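Home Our work News Grants Contact

Mending mornings: how we're getting on

Hello again from the Clurell mending group! You asked for a page or two by the end of June on how your grant is being spent, so I've sat down with a pot of tea and the accounts book and I'll try to keep it in some kind of order.

The short version is that we're busy. When I wrote the application I said I hoped for a dozen regulars, and we now have 19 on the list, most of whom come most weeks. A few only turn up when something has ripped, which is fine by me (it's a mending group, after all). We open at ten and the kettle goes on before the machines do.

The money

Of the grant, we've spent £1,184 so far. The biggest chunk went on three sewing machines, all second-hand and serviced by the shop in Jendevon, who threw in a bag of bobbins and a spare foot for each. I'd budgeted for new ones and I'm glad I didn't get them. The old ones are heavier to carry up from the cupboard but they go through denim without complaining.

The rest has gone on thread, needles, scissors, two good lamps and the room hire at Solheim. I underestimated thread quite badly. We get through black and navy at a terrible rate and I've been buying it in small reels at full price, so from now on I'm ordering the big cones from Rellex. The lamps were not in the original budget. I moved the money across from printing, as I mentioned in my email, and we've been doing our posters by hand.

What people have brought in

I started a notebook for this and then kept forgetting to fill it in, so the 81 mends I've got written down are certainly fewer than we've done. Zips are top of the list by a mile, then hems, then school trousers with the knees gone. We had a run of tent bags in the spring. Someone brought a wedding dress to be taken in and I had to go and stand outside for a minute before I could cut it!

Table linen has been the surprise. I put one line about it on the poster and out it all came from the backs of drawers, scorched, stained, moth-nibbled, far too big for the table people have now. We've been teaching a narrow rolled hem for the plain ones and careful patching for the printed ones, where you hunt about for a bit of the pattern that matches and take it from the hem allowance. Roses are very forgiving for this. Stripes are not.

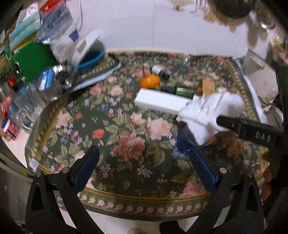

What hasn't gone so well

The evening session was a flop. We ran it for a month at half past six and had the same pair of people each time, both of whom could come in the mornings anyway, so I've stopped it and put the room hire back in the pot. I'd still like to reach people who work in the day, and I wonder about trying a Saturday once a term instead, if you'd be happy for me to use the money that way?

The darning course also started late. I'd ordered wool in the wrong weight and had to send it back.

Next few months

More darning, a beginners' machine course in the autumn, and a swap table for buttons and patterns. I'd also like to get the oldest machine looked at again as the tension keeps wandering. I'll send the receipts separately once I've found the one for the lamps.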